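Prondix Opens Produce Counter Program in Gilgate, Linking Small Growers With Neighborhood Shoppers

47 shares | 6 comments

GILGATE – Prondix, the regional grocery cooperative, today announced the opening of its Fresh Counter program in Gilgate, under which vegetables grown on small farms in the surrounding county will be sold through independent neighborhood stores at prices set before the growing season begins. The program starts in May with 18 stores and will run through the end of the fall harvest.

Under the terms of the program, participating growers agree in winter on the crops they will plant and the price they will receive for each. Stores place their orders by noon for delivery the following morning. Produce is collected from the farms in the afternoon, sorted at the Tedum packing hall on the east side of Gilgate, and delivered to stores before 7 a.m. Growers are paid within 30 days of delivery, whether or not the store has sold the goods.

The first crops to reach the counters will be salad greens, radishes and spring onions. Cucumbers, summer squash and beans will follow as the weather warms, with sweet corn, tomatoes and peppers expected at the height of the season. Potatoes, cabbage and winter squash will close the year.

Cucumbers were the most requested item in a survey of 700 households that Prondix carried out before settling the crop list. Respondents were asked what they bought most often, what they would buy more of if the quality were better, and how far they traveled to shop for fresh food. Many said that they made a separate trip outside the neighborhood for vegetables, even when they bought the rest of their groceries close to home. 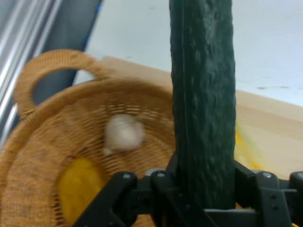
Shoppers who took part in the survey were also invited to leave written remarks. One wrote that she had given up buying cucumbers in winter because they went soft in two days, and that she would gladly pay a little more in summer for ones picked the day before, provided the store told her which farm they came from. Similar requests for the name of the farm appeared in a large number of the replies.

In response, Prondix will require every counter in the program to display the name of the grower and the day of harvest beside each item. Signs will be printed at the packing hall and sent out with the morning delivery, so that store staff are not asked to prepare them. Where goods from two farms are sold side by side, each will carry its own sign.

The cooperative has also relaxed its rules on appearance. Vegetables that are curved, uneven in size or marked on the skin will be accepted at the full agreed price as long as they are sound and fresh. In past seasons, growers in the county reported that a considerable share of their cucumbers and squash was turned away by wholesale buyers on the basis of shape alone. Produce that does not meet the freshness standard will be returned to the grower with a written explanation.

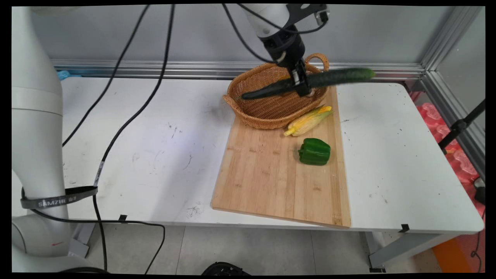

Corn will be handled under a separate schedule. Its flavor fades quickly after picking, and the program therefore calls for it to be harvested in the early morning and delivered to stores the same afternoon. Ears will be sold in the husk. Stores that cannot receive a second delivery may decline corn without affecting the rest of their order.

Funding for the first season has been provided in part by the Sekiguchi Fund for Local Food, which has made a grant toward cold storage at the Tedum hall and the purchase of two delivery vans. The remaining costs will be met by the cooperative from its operating budget. No fee will be charged to growers during the first season. Stores will pay a flat weekly charge that covers delivery and signs.

Prondix currently has 285 member farms, most of them family holdings. Membership is not required in order to supply the Fresh Counter program, although members will have first choice of crops when the planting plan is drawn up. Farms that wish to be considered for next season should submit an application in the fall, listing the land available, the crops grown in the last two years and any equipment for washing or cooling on site.

Stores interested in joining during the current season may apply at any time. Applicants must have a shaded or refrigerated display area and must be able to receive deliveries before opening. A representative of the cooperative will visit each store before the first order is accepted.

Prondix will publish a report on the season after the close of the harvest, covering sales by crop, prices paid to growers and the amount of produce left unsold. Unsold goods that remain fit to eat will be offered to food pantries in Gilgate at the end of each day.

About Prondix
Prondix is a grocery cooperative owned by its member farms. It supplies fruit, vegetables and eggs to independent stores, school kitchens and restaurants in Gilgate and the surrounding county.

Media inquiries may be directed to the Prondix press office in Gilgate between 9 a.m. and 4 p.m.

Share this release | 6 comments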